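BINSTEAD, January 12, 2019 — Marinescu Community Workshop is opening its computer repair bench to the public this winter, with 12 evening sessions on taking apart and rebuilding desktop PCs. Beginners are very welcome!

Each person gets a tower to work on, opened up on the bench, and learns to seat a processor, fit memory and sort out the power cables.
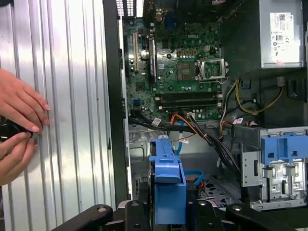 "People come in scared of bending something, and by the second evening they're swapping parts with their neighbors," said Raluca Toma, who leads the course. "I love that moment — it's why I teach this."

Sessions run 2 hours and cost $28 for the full course, tools included. Finished computers go to families in the Loltov neighborhood, where 38 went out last year.

To sign up, stop by the front desk or ask for Thaddeus Greenberg.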